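Tips for a Haunted-Feeling Bedroom

Knocks at 2 a.m. are usually a bed bolt. Tighten every one before you phone a medium. 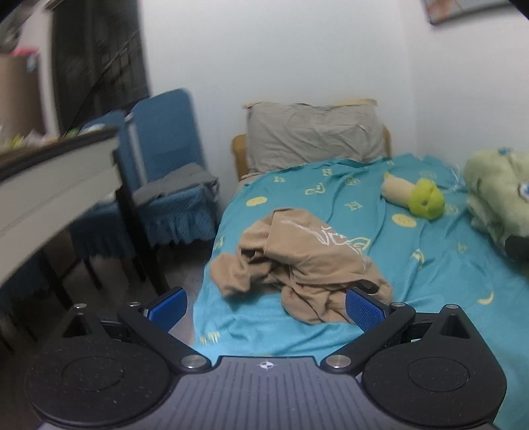

Single bed, back wall.

Cold spot by the pillow? Hold a strip of tissue near the window - if it flutters, buy weatherstrip. Salt lines attract ants, in my experience.
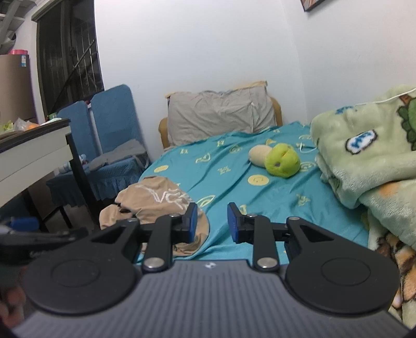

The bed again, small bedroom.

Print this page | E-mail this page

Comments

Karim Kabbaj: Tightened the bolts. Now it's the closet.

Siham Ramadan: Ours was the radiator. Kind of a letdown.

Contact | © Devonura | Back to top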